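Simulation first, hardware second: Valentini on choosing a gripper

Print this page | E-mail this article

Amedeo Valentini has been comparing two-finger grippers at Skurgate since October, and most of the comparison has been done in simulation. The company builds small handling cells for parts suppliers. Valentini runs the evaluation bench.

"We had two candidates, the Sakitz and the Nallska," he says. "Same mounting pattern, similar stroke, different fingertip geometry. On paper there was very little to choose between them."

Each gripper was run through 600 simulated picks per object, with the start position varied by the script. The arm model and the controller settings were held constant. Valentini logged the closing position, the contact force at both fingers and the pose of the object after lift.

He considers the closing position the most useful of these. "If the finger stops early, something is between the fingers that you didn't model well, or the approach is off. Force tells you the same thing later and with more noise."

The object set is deliberately mixed. Cans are easy to center and easy to tip. Domed parts are harder, as the fingers contact a surface that slopes away from them. Valentini says a top-down approach on a dome is the first thing he runs after any change to the fingertips.

The camera mount was the other variable. One view covers the whole cell from the side. A second is close in, looking past the fingertips at the work surface, and it is used to check finger opening and alignment before descent.

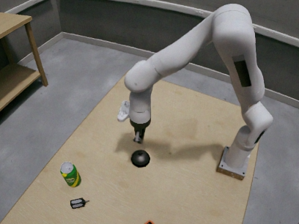
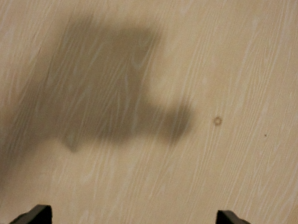 Simulated cell: the arm with its gripper above a black dome-shaped object (first view), and the fingertips apart over bare wood (second view).

Shadows took up more time than he had planned for. The first vision settings were tuned under flat lighting, and the edge detector had no trouble. With cast shadows enabled, it began returning the outline of the arm as a candidate object.

"That was 4 days of work," Valentini says. "The wood grain makes it worse. You have a soft dark edge lying over a lot of thin light ones, and a threshold that rejects the first will pick up the second."

The fix was to mask the predicted shadow using the joint angles and the known light position. He does not expect it to transfer directly to a factory floor, where the light position is seldom known. For the physical trials he plans to use the depth channel and drop the edge detector.

The controller comparison is less advanced. Qudah supplied a motion controller with an 8 ms command cycle, and Valentini has run it only against the Sakitz model. Overshoot on the final descent was acceptable at half speed. At full speed it was not, and the gain schedule is being revised.

Asked which gripper he would choose today, he gives a qualified answer. The Nallska dropped fewer domed parts. The Sakitz held cans more consistently and cleared neighboring objects with less margin. The log now holds 2,197 failed picks across both, and he wants them sorted by cause before a recommendation goes out.

"A slip and a missed approach get the same flag at the moment," he says. "I can't rank anything on that."

Physical trials start on a Thursday, with the Nallska mounted first.

Related items
Fingertip pads: when to replace them
Depth cameras on reflective parts
Reading a gripper force curve
Skurgate adds second test bench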